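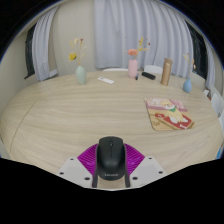
Notebook, Brovasby group
August 16, 2023
Visit to Stendby, open demonstration of the Cillholm hand-held collection setup

Arrived before the first slot and got in on the setup, which was more useful than the talk. Hanyu Zheng ran the demo. Slides are supposed to be sent to everyone who signed the sheet. I signed for the group address.

Purpose on our side: decide whether a hand-held gripper with a fisheye camera is good enough for tabletop pick-and-place data, or whether we stay with teleoperation on the arm. Teleop is slow and everyone hates doing it. In February we agreed to look at one alternative before buying a second leader arm.

Hardware

Two narrow black fingers, parallel motion, trigger in the handle. The fingers mount on flat light gray plates set in a V, with a magenta ribbed part fanned out between them. Hanyu said the ribbed part is printed and so are the plates. The plates are screwed on and come off as a pair, so a worn finger can be changed between sessions. He did it with a hex key while talking, a few minutes including looking for the key.

Camera sits on the tool and looks out past the fingers. Very wide lens. The gripper stays at the bottom of the image in every recording, with a black area under it and black in the upper corners. Straight edges bow badly away from the center. Their position is that the policy trains on the raw fisheye and nobody should undistort first. I asked if they had compared. Answer was yes, on one task, and that the undistorted version lost too much of the periphery to be worth having. No plot shown.

Trigger has a light return spring. Fine for a short turn, I would want to know what it does to a hand after a full session. The handle is sized for a large palm.

Table task

Everyday objects on a big round wood table, nothing marked out on it. Main task was a black Lenovo mouse to be set down on a cartoon mouse pad. Vases with dried flowers, a remote and a tumbler were along the far side as clutter. White curtains behind.

Grasp is across the sides of the mouse. Hanyu likes the mouse as an object for three reasons he gave at different points, collected here:
-- the shell is rounded, so a bad approach angle shows up as slip or as rotation in the fingers
-- it can be lifted in almost any attitude, including upright, so the operator has to reorient before placing
-- success is easy to label: sitting on the pad the right way up, or not

The last one matters most to us. Our own labeling on the cable task is a mess.

The approach he teaches new operators: come in level, stop short, close, lift, then turn. Do not turn while closing. People used to holding the object by hand want to do it all in one motion and the data comes out with the wrist rotating through contact, which the arm then cannot reproduce at its joint limits. I did it wrong on my first try and he stopped me.

Second thing he corrected: I was keeping my head over the tool to see the fingers. That puts the operator's shadow and sometimes the operator's hair in the recording. Stand back, arm out, trust the fingers.

Localization

Pose comes from visual-inertial tracking on the same camera. No external markers and no motion capture. A mapping pass is recorded first: walk the tool slowly around the table, high then low, close the loop, then start on demonstrations. If furniture is moved after the mapping pass they redo it. If only the small objects move they don't bother.

I asked about the curtains. Plain hanging fabric has few stable features and moves with the air, so I expected drift when the camera looks mainly that way. He agreed it is the weak side of the setup. The vases help. His words were close to "put something ugly and detailed back there", and the dried flowers apparently do the job well enough. They discard any demonstration where tracking is lost, with no attempt at repair. Discard rate was not given. I asked twice. Need this number.

Table surface is another one. Fine pale grain is a poor texture at height and a decent one close in. We have white laminate in our room, which would be worse. Budget for a printed mat.

Data volume

The Cillholm set as it stands is 3,742 demonstrations across all tasks, after discards. For a single new task in a known room they aim for 130 before the first training run, then look at failures and add to those. That is in line with what we get through on teleop in a bad week, and Hanyu claims one operator can do it in a morning. I believe the rate for an easy object. I do not believe it for cable.

Storage: raw video is kept. Everything goes through Ren, their ingest tool, which splits the recording on trigger events, syncs video to IMU and writes out one file per demonstration. Ren looked solid. Command line, sensible error messages, refuses to continue if the timestamps are off. It drops any segment shorter than 800 milliseconds as an accidental trigger pull. Threshold is in the config. Our button-press task would have segments near that, so it would have to come down.

Licensing on Ren is unclear. Hanyu thinks it will be released, would not say when.

Policy demo

Second half was the arm with the same fingers and camera on the wrist, running a policy trained on hand-held data. Pick mouse, place on pad. I watched the whole block from the side.

Clean runs looked good. Motion is smooth and a little slow on the descent. Failures I saw were of two types. One, gripper closes early and pushes the mouse along the table. It does not retry from there, it goes through the lift with nothing in the fingers and performs the placement in the air. Two, placement with the mouse partly off the pad. In the second case Hanyu moved the pad to a different angle and it recovered on the next run, which suggests the policy is using the pad position and has not just memorized a spot. Not proof. One change, one run.

No grasp check in the loop. Finger width is recorded but only goes in as an observation. I suggested a hard check on width after closing and a return to start if it reads shut. He said they want to keep the policy end to end for the paper. Fine for them. We would add the check.

Latency: they measure camera, arm and gripper delay separately and shift the actions to match. Gripper is the slowest of the three. He says that skipping this step accounts for most of the early-closing failures other groups write to him about. Given that early closing is what we saw, I would like to know when theirs was last calibrated. Did not ask, should have.

Questions from the floor

Someone asked about left-handed operators. Tool is symmetric, trigger works either way, but all of their operators are right-handed and the approach directions in the data lean accordingly. Good point, applies to our teleop data too.

Someone asked about force. None. Position and width only. For anything fragile this is a limit.

Someone asked about cost of the printed parts and got a long answer about filament. Did not note it.

For us

Worth trying. Proposal is to build 4 tools, two for use and two for spares, and run the bin-sorting task with both methods in the same room. Compare on time per usable demonstration, counting discards, because the rate before discards tells us very little. Leave the cable task on teleop for now.

To do:
Write to Hanyu for the discard rate and the date of the last latency calibration.
Ask for the finger and plate files. He said yes in principle.
Check whether our wrist mount takes their plate hole pattern. I measured ours from memory when he asked and was probably wrong.
Print a textured mat for the white bench.
Find out who has the big hex set.

Loan tool: Stendby has one that goes out to other groups, currently away. I put us down as next.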